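4.2 What the insertion cell took over at Stutholm

The Wellero cell was bought to relieve kitting staff of fitting blocks into foam boards, a job they ranked as the dullest on the floor. Management counted 2059 insertions in August and called the work automated. We are less sure.

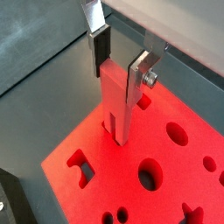

Figure 3. Red block held upright at a slot in the foam board.

The log credits the machine with 1493 insertions that needed no help. The rest went to the same people who used to do the job by hand, and who now do it on call – between other tasks, with no time set aside for it.
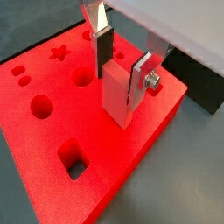 Staff told us that the hard part had never been pushing a block in. It was noticing early that a board was worn or a block was the wrong one, and the log has no column for that.
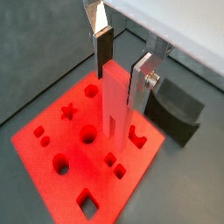 Corresponding author: Senior Researcher, Work and Technology Group, Chauke Institute

Of the 33 people interviewed, 32 said their day had more interruptions than before. The supplier, Ziteck, points to fewer sore wrists, and we have no reason to doubt it. But sore wrists were never measured before the cell arrived, so the claim rests on memory.

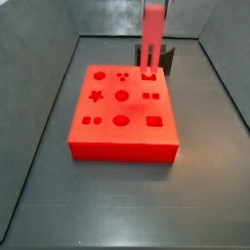

Figure 4. Gripper over the back-right corner of the board.

Pay grades did not change, although two job descriptions now include "cell support" – a term none of the supervisors could define for us.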